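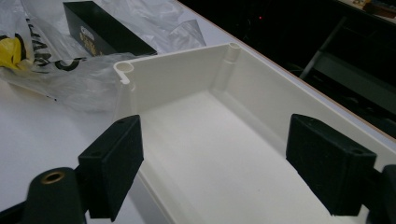 Enclosure tray on the bench, gripper fingers open at the near end.

June | By Greer Gillies

Finger pad change, Jirine hand gripper

The pads on the Jirine hand gripper were replaced at 2973 cycles. The left pad had worn along its lower edge and let the tray wall creep during lifts. Chie Maruyama fitted the new pair and set the opening with the Lennox gauge.

Procedure for anyone repeating it at Plonlow: power off, back out both pad screws, wipe the seats with alcohol, fit the pads dry, and tighten the left one first. Check that the faces are parallel when closed. Then zero the opening in Bitik and save it as profile 38. Profile 881 still holds the old offset and should not be loaded.

For the trial grip we use the white plastic enclosure tray. Take it by the near end, clear of the round corner bosses. Those are hollow, and a pad that rides up on one will twist the part. Bring both pads level before closing.

Next pad inspection is due at 1129 cycles on the new counter. Log the reading on the bench sheet.

You are receiving this newsletter because you signed up for workshop updates. Unsubscribe | Manage preferences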